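Table clearing

Table clearing is the removal of loose objects from a table or desk so that its surface can be wiped, used for another purpose, or left bare. The term covers both the clearing of a dining table after a meal and the clearing of a work table on which dishes, writing tools and cutting tools have collected. It is usually treated as a separate task from cleaning, which deals with the surface itself, and from storage, which deals with where objects are kept over the long term.

Scope

In household manuals the word "clearing" is applied to objects that can be lifted with one hand. Lamps, monitors and other items that normally stay on the table are called standing items and are moved only when the surface beneath them is to be wiped. A table used for several purposes during the day tends to gather objects from different rooms, and these are known as mixed loads. A typical mixed load contains tableware, stationery, at least one tool with a blade, and a wiping material such as a sponge or cloth.

Classification of objects

The Ronanora scheme, used in a number of home economics courses, divides table objects into 3 classes by destination. Class A objects return to the kitchen and include plates, bowls, cups and flatware. Class B objects return to a drawer, cup or case and include pens, pencils, rulers and scissors. Class C objects are used up or thrown away, and include paper scraps, wrappers and worn sponges. A sponge still in service is counted as Class A in most versions of the scheme, although the Prarkby edition places it in a class of its own on the grounds that it is needed until the end of the task.

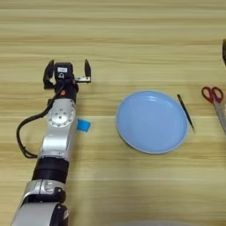

Order of removal differs between schools of practice. The most common order begins with bladed and pointed objects, continues with tableware, and ends with small flat items such as pens and paper. Scissors are closed before they are lifted and are carried by the blades with the handles facing outward. Pens are capped or retracted where the design allows it. A pen without a cap is laid in a tray with the tip pointing away from any fabric.

Plates are lifted by the rim. A shallow plate with a low rim is harder to pick up from a smooth surface than a bowl, and the usual method is to slide it toward the table edge until part of the rim projects, then grip it from above and below. Plates are stacked only with others of the same or larger diameter beneath them. Small objects are not carried on a plate that is going to the sink, as they are easily tipped into the water with it.

Surfaces

Light wood tabletops are common in homes and small workrooms. Grain lines on such a surface can hide thin marks from ballpoint ink, and inspection from a low angle is advised after stationery has been removed. Wiping follows the direction of the grain. Standing water is avoided, and a damp sponge is wrung out before use. Blue and other strongly colored sponges are tested on a hidden area first, as some release dye when new.

Time and effort

A classroom exercise published under the Zaltbridge name recorded 318 clearings of a mixed load by students working alone. The exercise table was set with 14 objects, and the students were free to choose the order of removal. Those who grouped objects by destination made fewer trips than those who worked from one end of the table to the other. The authors noted that the result applied only to rooms in which the sink and the drawer were on opposite sides.

Related practices

The Chan tray method replaces separate trips with a single shallow tray divided into a wet side and a dry side. Tableware and sponges go on the wet side, stationery and closed scissors on the dry side. The method is suited to small tables and is less practical where large plates are in use. Resetting, in which objects are put back in fixed positions after wiping, is a distinct procedure and is normally described together with table laying.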